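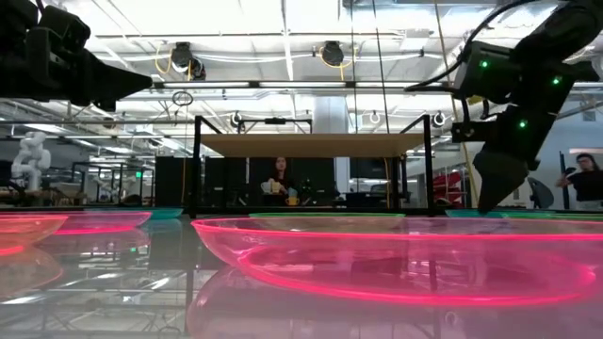 Two-armed table cell with translucent dishes laid out on a glossy worktop.

The Tallutero cell is a two-armed tabletop robot station set up at the Stidwood workshop for handling see-through tableware. It was planned by Inmaculada Peñalver, and its upkeep routine was written by Covadonga Garrido. Among people who work with grippers it is best known for its dishes: see-through pieces with brightly tinted rims, a wonderfully stubborn test for any vision system.

Setup

The arms reach in over the table from opposite sides, each ending in a tapered black gripper finger. The polished tabletop mirrors both the dishes and the ceiling lights, and Peñalver kept it for exactly that reason – a rim and its reflection can look nearly identical to software. Calibration starts with the arms parked and the table bare. Each finger is then brought down to 4 marked points, and the readings are compared with those from the previous session. A mismatch of more than 2 millimeters calls for a full recalibration.

Upkeep

Fingertips are wiped before every session and replaced after 4,000 grasps. The first set lasted only 1,364, a lively topic in the early logbooks, until Garrido traced the wear to a slightly bent finger mount. Cables are checked by hand through the full swing of each joint, with special care near the wrist, where bending is sharpest. The tabletop is cleaned on Thursday with a soft cloth and plain water. Abrasive pads are banned, as fine scratches scatter light and spoil the reflections.

Repairs

Finger mounts come from Bakalis and can be swapped without removing the wrist housing, a delightfully quick job. After any swap the calibration is repeated for both arms – including the one left untouched.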